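Subject: Re: [safewalk] Door hardware for the side entrance
Date: Sep 4, 2022
To: safewalk list

Thanks for the replies so far. I've trimmed the quote below to the parts I'm answering.

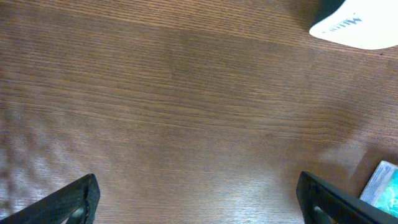
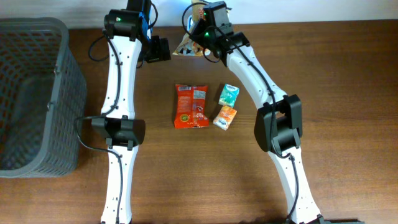
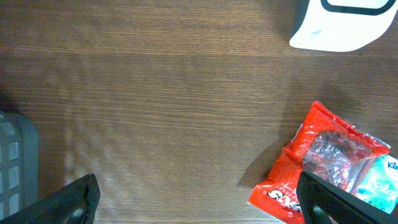 > The Zinside bar is rated for 300 kg and I paid $37 for it. It sits under
> the handle of the back door and I haven't had a problem. Is there any
> point in replacing the strike plate as well? Mine still has the short
> screws the builder put in. I'm also wondering about the window beside
> the door, which is plain glass.

Yes, change the plate. The bar only works when you're home to put it in place. When you go out, the door is back to being held by whatever is in the frame, and short screws only reach the trim. I used 75 mm screws that go through to the stud. Drill pilot holes first or you can split the jamb. It took me nearly 50 minutes with a hand drill, and most of that was cleaning old paint out of the recess.

The rating on the box doesn't tell you much. A bar can be strong and still slide on a smooth floor. Mine held on carpet and crept on tile until I put a rubber mat under the foot. Try yours by pushing the door from outside with somebody in the house to let you back in.

On the window, I went with the Idia security film in June. It won't stop the glass from cracking, but it should hold the pieces together for a while, and that's the part you're paying for. I bought the 50 cm roll and had to join two strips. Get the wider one if your pane is bigger than that. A deadbolt keyed on both sides is sometimes suggested for a door next to glass. I wouldn't, as you need to get out quickly in a fire, and your local code may not allow it.

I can't help with the Silero alarm somebody asked about last week. I have the older Kanaujia siren, and its only fault is that the battery cover is a pain to get off in cold weather.

If you do the plate, check that the latch still lines up before you tighten everything. Mine was out by a couple of millimetres and I had to file it.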